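Akua Opoku
16 June 2018

1/ A short thread about the grippers and the broken plate, as several people asked me. I will try to write it in order.

2/ We use hand-held grippers, one in each hand, to record how a person does table work. The recordings are later used to teach the robot arm. The task this week is plates: take one from the stack, lift it, put it down on the cloth, open the jaws.

3/ The first 34 takes looked good to me. In the next one the plate slipped out at the lift and broke on the floor tiles. Nii Odoi had no shoes on. He got a small cut on one foot, and it is clean now, he is walking fine.

4/ I thought first it was my hand, that I had let go of the trigger too early. Then I looked in the log. The file said the right jaw was fully closed on the plate. My fingers remember something different, I was still pulling.

5/ So I measured. With the jaws open to the stop, the log must show 100. The left gripper shows 100. The right one showed 95 and, after more opening and closing, 91. The zero point was walking away a little with every cycle.

6/ The reason was one small screw, the one that holds the sensor magnet on the shaft. It was loose, so the magnet turned a bit late each time. I could move it with my nail. Same part on the left gripper: tight.

7/ The broken plate is the smaller problem. The bad part is that the drift was in the files before the plate fell. Getachew Weldu went back through them and the right-hand values are wrong from take 5. A robot that learned from this would believe it holds a plate when it does not.

8/ We took all those takes out of the Ulo set. It hurts, but correcting them by guessing is worse. Elikem wanted to save the left-hand data - I said no, because the two hands work together in this task.

9/ New rules for us. Open both grippers to the stop before every take and read the number. Thread lock on that screw, and check it again after 200 cycles. Closed shoes for everybody near the table, also for the person who only holds the laptop.

10/ If you built the same gripper from the Pritevo drawings, please check your magnet screw today. Mohammed-Awal Quaye has the corrected drawing and can send it to you. We started recording again this afternoon, from take one.

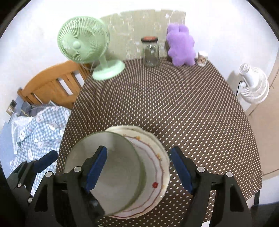
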